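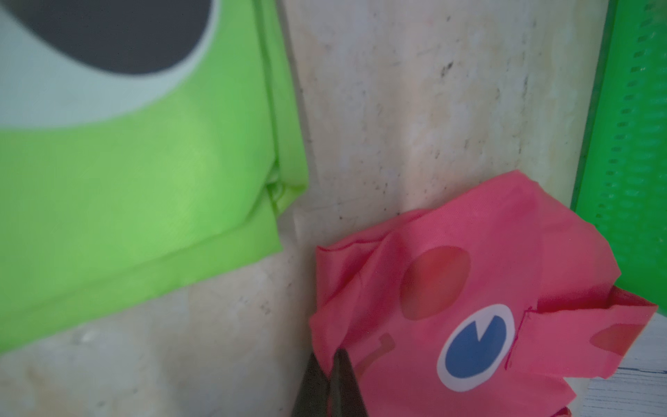

Does it matter whether small household cloths are folded before they go into a shared container?

For the items examined in this section, folding mattered mainly at the point of retrieval. A folded cloth took longer to put away, but it was found and lifted out with less disturbance to whatever lay beside it.

4.2 Small cloths and tableware on one surface

Section 4.1 dealt with bed linen and towels, where the size of the item largely decides how it is folded. Small cloths and soft pouches behave differently. Many can be put away in any state, and households differ widely in whether they fold them at all. In the Ellport inventory, which lists 915 soft items kept in kitchens or at the dining table, the storage place was usually recorded and the folded state often was not. We therefore treated the state of each item as a separate variable with three values: flat, folded and crumpled. "Flat" was used for a single layer without deliberate folds, even where the lower edge was wrinkled.

The layout was kept to a single tabletop. Cutlery and a plate were included because small cloths are seldom cleared from an otherwise bare table, and a cloth lying over a spoon poses a different problem from one lying alone. Figure 3 gives an arrangement of this kind, with a pink-red cloth over the round, gold-rimmed plate, a fork to the right of the plate and a lime-green item folded into a rectangle nearer the front.
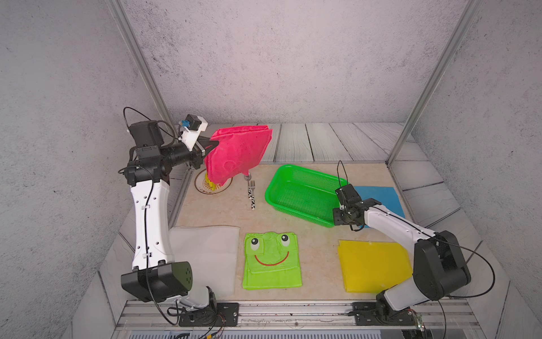 Overlap was recorded separately from state. An item counted as covered if any part of its outline was hidden by fabric when viewed from above, and the covering item was noted by colour. This rule is stricter than the one used by Isard, which ignores overlap below a set share of the item's area. The stricter rule was preferred for cutlery in particular – the exposed part of a handle can look complete when the bowl or the tines are hidden.

Printed faces proved useful as markers of orientation. Where both eyes and the mouth could be read, the item was entered as face up, whatever its folded state. Where only part of a print showed, orientation was left blank and no attempt was made to infer it from the hem. Plain cloths have no such marker and were scored on state and overlap alone. Comparisons between printed and plain items should be read with this in mind.

Figure 4. Green item with printed eyes and smile in the plastic tray, crumpled white cloth bag in front, folded blue cloth to the right. 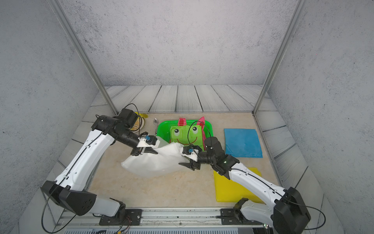 Funmilayo Nwankwo
Corresponding author, Household Storage Study

The white bag was the least consistent item to classify. When flat it was scored in the same way as the other cloths, but once crumpled it had no stable outline, and two coders could disagree on where one layer ended and the next began. We retained it, as soft bags are common in the Takby and Prokopenko item lists, and report it in a separate row of Table 5. Disagreements were settled by a third coder, who saw neither of the earlier scores.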